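Drakadport Kidney Exchange 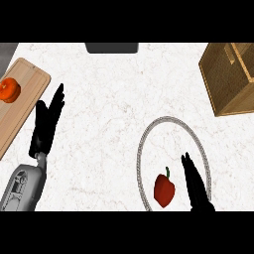 A light wooden cutting board on a white marble countertop.

The Drakadport Kidney Exchange is a program for living kidney donation, based at the Koivisto Hospital in Drakadport. It serves patients who have a relative or friend willing to donate, but whose blood group or tissue type does not match. The program puts such pairs in contact with other pairs, so that each patient can receive a kidney from a stranger.

History
The exchange was started by the surgeon Merja Suominen together with the kidney specialist Ifor Eynon. In its first year it had 17 registered pairs, and 3 transplants were made. Later the hospital in Prestlow joined, and the number of registered pairs grew to 70.

Procedure
Donors must be at least 21 years old and pass a medical and a psychological examination. The upper age limit was at first 60, but it was removed after a review led by Annelies Eberhard. Matching is done every May and every November. Operations in one exchange begin at the same time in the morning, so that no donor can withdraw after the other one has already given a kidney.

After the transplant, patients get training in taking their medicines and in safe handling of food at home. The training was written by the dietitian Diễm Khúc and is given in three languages.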